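About Prunholm

Prunholm is a small company that packs boxes. We take the little things which people need for washing, for travel or for a stay away from home, and we put them together in a plastic box with order inside. Our workshop is in Dukby, on the upper floor of the old post building, and the office for orders is next door.

We began with one customer, a guest house that wanted a small set for every room. Today we pack for 80 customers, and in a usual month 800 boxes leave our door. The smallest order we accept is 200 boxes. For the Trujillo line we make an exception, and you can ask for a mixed order in 2 colors.

How we work

Every new set starts on a table. We open a box, lay the things inside, take them out and try again. A bottle can stand or lie, and this small choice decides how much space is left for the rest. We like a box where each thing can be found with one look. When a customer sends us an item of their own, we first look for its place before we give any price.

We do not fill empty corners with paper only to make a box look rich. If the things need less space — and this happens often — we propose a smaller box. Customers of the Clinurex line usually want a list of contents with every box, and we print it in the language they choose.

Visitors are welcome in January and in the summer months, from 9 in the morning. Please write to us before you come, so that a table is free for you.

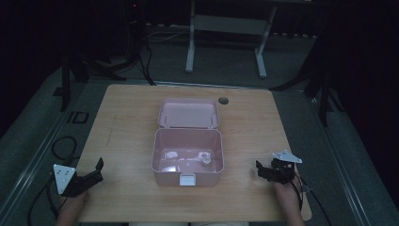
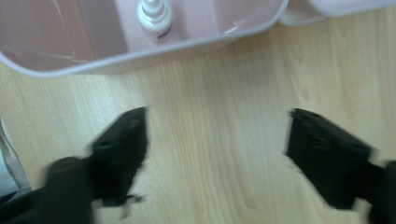

Hamish Shearer
Founder and head of packing, Prunholm

Both pictures show pink plastic with small white items, on light wood. I still enjoy this part of the work very much, and I answer the letters about new sets myself. Write to me what should go inside and who will use it, and I will reply with a first proposal.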